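When the gripper won't let go of the washing

Sooner or later the Winell arm will pinch a garment, report "released" and carry the thing off anyway. Ours at Rarthorpe managed it three times before lunch. Error 205 means it has noticed.

1. Press stop. Do not tug the cloth; Anel Motaung tugged, and has views on this.
2. Switch to manual and lower the wrist until the cloth is slack.
3. Open the fingers in small steps.
4. Check the ribbed faces for caught thread, then the tips for chips.

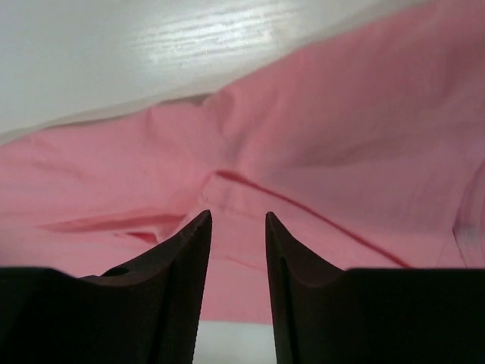
Fingertips at the pinch point, pink garment. Check both tips.

5. Clear the error and run 9 empty cycles before giving it anything you'd want to wear again.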